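I put off sorting Dad's stamps for the better part of a year. They lived in the hall cupboard in the old suitcase he kept them in, under the picnic rug and the spare doona, and every time I went looking for a torch I'd see the corner of it and feel a bit guilty. Then in March it rained for what felt like the whole month, the garden was a bog, and I finally hauled the thing out to the kitchen table and put the kettle on.

If you've never inherited somebody else's collection, I should explain that it isn't much like having your own. I've collected coins since I was a kid (mostly pre-decimal pennies, and mostly worn ones, because that's what pocket money ran to) and I know where every single one came from. With Dad's stamps I was forever guessing. Why four copies of the same dull brown threepenny? Why an entire envelope of torn corners with the postmarks still on them, bundled up with a perished rubber band? I rang my sister and she had no idea either, though we did have a lovely long chat about the dog.

The postmarks ended up being the best part. I'd written the torn corners off as rubbish until I tipped them out under the lamp and saw that nearly all of them were from Larnum, where Dad grew up, with a handful from Birport, where my nan moved later on. There were over 200 of them. He must have been snipping them off the family letters for years, and he'd never said a word about it to any of us.
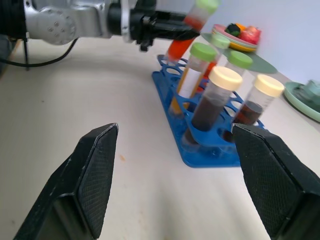 Soaking is the job I was most nervous about, and I still wouldn't call myself an expert. The ordinary stamps went into a shallow dish of cool water, face up, a few at a time, and I left them alone until the paper let go by itself. The postmark corners I didn't soak at all, as Marisol Lozano from the Clukbridge stamp club told me very firmly that a clear postmark is worth far more on its piece of envelope than off it. Where I came unstuck was keeping the little groups apart once they were dry and rolled up in their paper slips by town. A blue plastic rack with rows of round holes, the sort made for test tubes, is a marvellous thing for that - one slip to a hole, and you can see at a glance which holes are still empty. Then it all goes flat again under the big atlas overnight.

Marisol also put me onto Noemí Alvarado, who runs a small dealership under her own surname and was kind enough to look through the albums with me one Wednesday afternoon. I'd half hoped she would gasp at something. She didn't, bless her, but she was very patient and she did set aside 3 stamps that she thought deserved a proper mount, plus 2 covers with a travelling post office mark that she offered me $60 for on the spot. I said I'd think about it, and I have, and I'm keeping them.

So now the suitcase is back in the cupboard with only the duplicates in it, and the Larnum corners have an album to themselves. I've used plain black stock pages and written the dates underneath in pencil where I can read them. There's one from the week Dad started school, which I keep going back to. If anybody reading this has Larnum postmarks from before the old post office closed, particularly the ones with the broken R, I'd love to swap. Leave me a comment and I'll dig out what I've got.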